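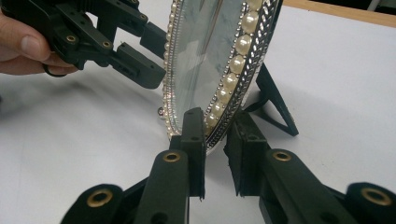 Subject: Re: [handheld-grippers] Left jaw comes loose at the eyelet during a session

Hello all,

Thank you for the answers to my first message. I quote the one that helped me most and reply below it. I also have some news, and one safety question at the end that I would like more people to read.

Quoting the message from the Bielecka workshop:

> We saw something similar on two of our pairs last spring. The jaw
> looks healthy when you close it in the air, but under load one link
> walks sideways on its pin. In our case the eyelet was pressed in a
> little crooked, so the hole became oval with use.
>
> Can you say if it is always the same side? And do you have the
> trigger log from the session, or only the video? If the log says
> "closed" and the pads are still open, then the Ovevis reader is
> taking the position from the handle and not from the jaw. This is
> how it was in the older firmware. I do not know if they changed it.
>
> Also, please do not put grease there. We tried. It collects lint and
> then you have a second problem.

It is always the left side. I checked again yesterday afternoon with the tool on the table and with the tool in the hand, and it makes no difference. The right jaw has no play that I can feel.

For those who did not read the beginning: we are a small group in Susosholm and we record two-handed tasks with household objects. The grippers are the black printed ones with brass eyelets at the pivots, and we use the Ovevis reader for the position of the fingers. The recordings go to Reditell, where the checking is done before anybody trains on them. They sent back 27 recordings from the last batch with the note "object moves after release". At first we were a little offended. Then we looked at them and they were right.

What happens is this. The operator closes the left gripper on a thin object, for example the rim of a frame, and the log shows a full close. The load goes to one edge of the pad, the link moves sideways on its pin, and the pads are no longer parallel. The object turns in the grip. The operator feels it and presses harder, which makes it worse. When the handle is released, the link jumps back and gives the object a small push.

With a cloth or a plastic cup you would never notice. With a standing mirror you notice. We had one fall to the table in this way. The glass did not break, but it could have, and the other hand of the operator was close to it.

What I have tried until now

1. Closing the jaws fully with no object and looking at the seam between the pads. On the bad tool the seam looks fine. So this test alone is not enough, and I am sorry to say it was the only test we did in the mornings.

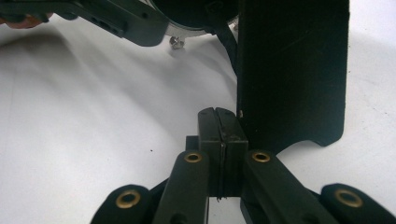
2. Closing on a strip of card and pulling it gently to the left and then to the right. A good tool holds the same in both directions. The bad one lets the card turn when I pull to the left. It takes less than one minute, and I have now put it in our start routine.

3. Changing the pin only. This helped for one session and then the play was back. I think the hole is already damaged, as in the message above.

4. Changing the complete link together with a new eyelet. I did this on one tool and after 494 closes it still passes the card test. I will continue, but I do not want to say that it is solved.

5. Comparing the log with the video. For all 7 recordings which I have compared so far, the log says closed at the moment when the pads are clearly turned. So I believe the position is read at the handle on our version too. If somebody from the list knows which firmware changes this, please write it.

I did not use grease.

My safety question

We have no rule for when an operator must stop. The fault comes slowly, and a person who works with the tool every day learns to press a bit differently and does not report it. I would like to write a simple limit in our instructions – for example, if the card turns once, the tool goes to the box and does not come back the same day. Is this too strict? What do other groups do? We have few spare tools, so a strict rule means that some sessions are canceled, and I need to explain this to the people who plan them.

Until we decide, I have taken glass and ceramic objects off the list for the left hand. The right hand continues as before.

One more small thing. The Ovevis assembly sheet shows the eyelet from the front side only, and I am not sure if the wide rim should be on the outside or the inside of the link. Ours are mixed, depending on who put them together. If you have a tool that has worked a long time without play, could you look at it and tell me which way the rim is turned?

I can send the comparison of log and video to anyone who wants it. It is a plain table with the times in seconds.

Best regards from Susosholm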